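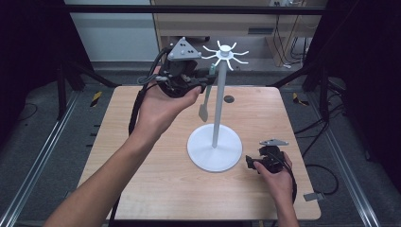 December, mug notes, continued from the page with the coffee ring on it

Started 7:40 am, kiln still too warm to open all the way. Propped the lid and went to do wax.

Handle trouble again

Second Brukberg batch in a row with cracks at the lower join. Always the lower one, always on the inside of the curve where you can't get a thumb in. Top joins fine. Nithin thinks I'm scoring too shallow, I think the handles are going on too dry. Probably both.

Tried this morning:
- handles pulled and attached same hour, no resting on the board
- slip made from the same bag, not the old bucket slip (old bucket smells like a pond, toss it)
- plastic over the handle only, body left open
- plastic over everything, overnight

Plastic over everything looks best so far but they're not even bone dry yet so who knows. Plastic over handle only = handle stays soft, body shrinks away from it, crack. Should have seen that one coming.

Weights. Been throwing from 612 g and trimming way too much off the foot. There was a whole second mug in the scrap bucket. Drop the ball weight a little next time and leave the foot alone. The Clikska order wants them light, the word in the email was "cafe light", which could mean anything.

Glaze

Proltine white over the Brukberg. 5 test tiles, same dip count, different water.

Thick one crawled at the rim. Pinholes on the next. Middle one nice, soft, a bit buttery where it pools. Last two thin enough that the clay shows through gray, I sort of like it but it isn't what they ordered.

Added 172 g water to the small bucket to get to the middle tile. WRITE IT ON THE LID. Did not write it on the lid last time and lost an afternoon.

Sieve twice. Once is not enough with this stuff, there are little hard bits that look like rice.

Handle shape

Went back and forth on the opening. Three-finger handle feels right in the hand, but a mug has to hang too, and the fat handle sits crooked on a mug tree. Hook goes in at an angle, mug swings out and knocks the one beside it. Thinner strap at the top of the curve, more room above the middle finger. Keep the thumb rest, everybody who picked one up liked the thumb rest.

Also look at foot width. Wide flat foot on anything tall, no exceptions -- the narrow-footed ones from last month rock if you set them down on a grain ridge or a crumb.

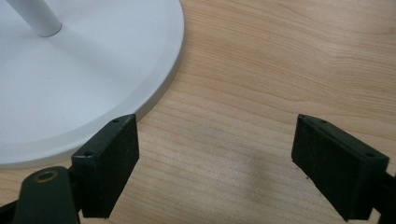
Kiln

Devadiga kiln is slow on the bottom shelf again. Cone on top went over completly, bottom one barely leaning. Checked the element by eye, no break that I can find. Swap shelf heights before blaming the element. If bottom is still cold after that, call them.

Don't put the Clikska mugs on the bottom until this is sorted.

Left to do

- wax feet on the 7 mugs by the sink
- new slip, label it
- reclaim the scrap bucket, it's over full
- ask Nithin Nadar if he still has the narrow handle die, the one with teh brass plate
- photograph test tiles in daylight, shop lights make them all look yellow
- order more Proltine, one size up

Lid closed again 4:15 pm, glaze load goes in tomorrow if the wax is dry.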